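3. Primer lavado con la Durnen

¡Ya casi está! Con la lavadora nivelada y el desagüe sujeto, toca estrenarla.

1. Abra el grifo del todo y compruebe que la manguera no gotea.
2. Vierta 15 ml de detergente líquido en el cajetín 2.
3. Elija Algodón y gire el mando de centrifugado a 1000.

Nota: el primer ciclo se hace siempre con el tambor vacío. ¡Paciencia, que enseguida podrá meter la ropa!

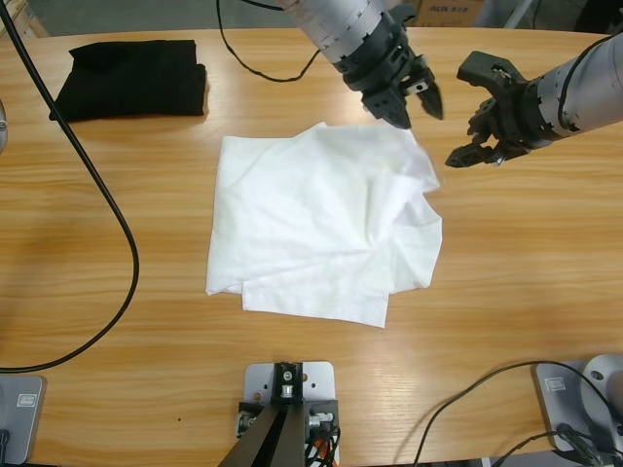
4. Para la segunda colada, separe blancos y oscuros y pulse Inicio. Verá qué silenciosa es (a nosotros todavía nos sorprende).

Precaución: no abra la puerta mientras el piloto rojo siga encendido. Espere unos 2 minutos hasta oír el clic.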